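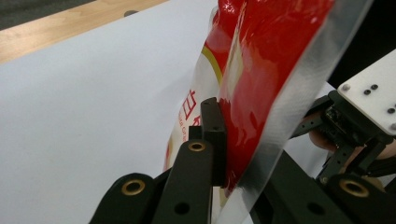
Figure 2. Glossy film package, part printed in red and part transparent, with the film bending where it is pressed.

4.2 Package handling and portion choice at home

The diary data say one thing and the interviews say another, so we take them in turn. Diaries first.

Households in the Mostetby sample wrote down each time a snack package was opened, by whom, and whether it was closed again afterward. Closing was left to the household to define. Some counted a fold. Some counted a clip, a rubber band, a twist of the top, or the whole thing dropped into a jar. We kept their words in the coding sheet and grouped them later (see Section 3.4 for the grouping, which is not perfect). Of the 200 openings we coded in full, 78 were followed by some kind of closing the same day. The rest were either finished, left open, or not recorded. We can't separate the last two with any confidence. A blank line in a diary is a blank line.

Printed film with a clear part, as in Figure 2, came up a lot in the talk about this. People liked being able to see how much was left. Several said they decided whether to close a package by looking through the clear part, and then didn't close it if what remained looked like "not worth it." That phrase, or something near it, kept coming back. One mother of teenagers put it this way:

"If I can see the bottom I leave it out. Somebody will eat it. If I can't see the bottom I put a peg on it and it goes up on the shelf."

So the clear part works as a kind of gauge. Older work on portion size mostly treats the package as a fixed amount — small bag, large bag — and asks how much gets eaten from each. Our households did not talk about size that way. They talked about what was left. A large bag two thirds gone was a small bag as far as they were concerned, and was treated like one: left on the counter, carried to the couch, emptied.

Noise. We did not ask about noise in the first round and should have. It came up anyway. Stiff film crackles, and people know who is in the cupboard. Parents of young children brought this up as a good thing, and also as a bad thing, depending on who was doing the snacking. Two households had moved snacks out of their original bags into tubs so that the adults could get at them at night without being heard. One had done the opposite and kept everything in the loudest bags they could find. We added a question on sound for the October round but the answers were short and we have not used them much.

Tear direction was the other thing. A package that tore down the side was almost never closed again, whatever was left in it. People described trying, then giving up. Notches helped when they were noticed. Older participants often went straight for scissors, which gave a clean edge and, it seems, more closing later on; the diary has a column for scissors but it was filled in unevenly and the numbers are too thin to test. Worth a proper study by someone. We would guess that the cut matters more than the age of the person holding the scissors, but this is a guess.

Differences between the two neighborhoods were smaller than expected. Iver households shop less often and buy more at once, so there were more packages in the cupboard at any one time and more of them open together. Having several open at once went along with less closing. In the interviews people explained this by saying they lost track. Llorente, who did most of the Iver visits, noted in her field log that the open packages were often of the same product, one behind the other on the shelf, the second opened while the first still had some in it. Nobody in those homes seemed bothered by this. It was put down to the kids, mostly. In Mostetby it was put down to the husband.

Storage place mattered too. Packages kept at eye level were opened more and closed less. Packages kept high up were closed more, maybe only because whoever put them up there was already being careful. We can't pull those apart with diaries. Moving a shelf would be an easy trial and we did ask a few families if they would go along with it, but the kitchens were small and there was no where else to put things.

4.3 What people say they do

The interviews were held after the diary period, in the kitchen where possible. Tejada ran them with a short guide (Appendix B) and let people drift. Most claimed to close packages nearly always. Their own diaries, sitting on the table, did not back this up, and when shown the pages people were more amused than put out. A few then explained that the diary weeks had been odd ones. Visitors, a birthday, school break. Possibly so. But odd weeks seem to be common.

Staleness was the reason given most often for closing, then ants, then neatness. Eating less was hardly mentioned until we asked. Once asked, people agreed that an open bag gets eaten faster, and had plenty of stories to prove it, but did not describe closing as something they do for that purpose. This matters for the kind of advice tried in the Haddadin program, where families were told to close packages as a way to slow down. The families we spoke to would likely hear that as advice on freshness. Fine as far as it goes. The message might need to be put differently, or pinned to the moment of opening instead, when the decision on how much to take out is still to be made.

A bowl, for instance. Households that tipped snacks into a bowl before sitting down closed the package more often, and said they did not think much about it; the bag was in one hand, the cupboard was right there. Households that carried the bag to another room rarely came back to close it. The walk seems to be the thing. We had no measure of kitchen layout beyond a rough sketch by the interviewer, and the sketches vary a lot in quality, some are barely a box with a door.

One caution on the coding. The Zellden sheet we adapted has a single code for "put away," which runs together closing and storing. We split it partway through the first round and went back over the earlier diaries by hand. Both authors coded the split entries, and differences were talked through untill we agreed. A handful stayed unclear and were dropped from the count above. Leaving them in as closed or as not closed does not change the pattern between rooms, though it does narrow the gap for the high shelf.

Section 5 turns to shared cupboards, where it is less plain whose job the closing is.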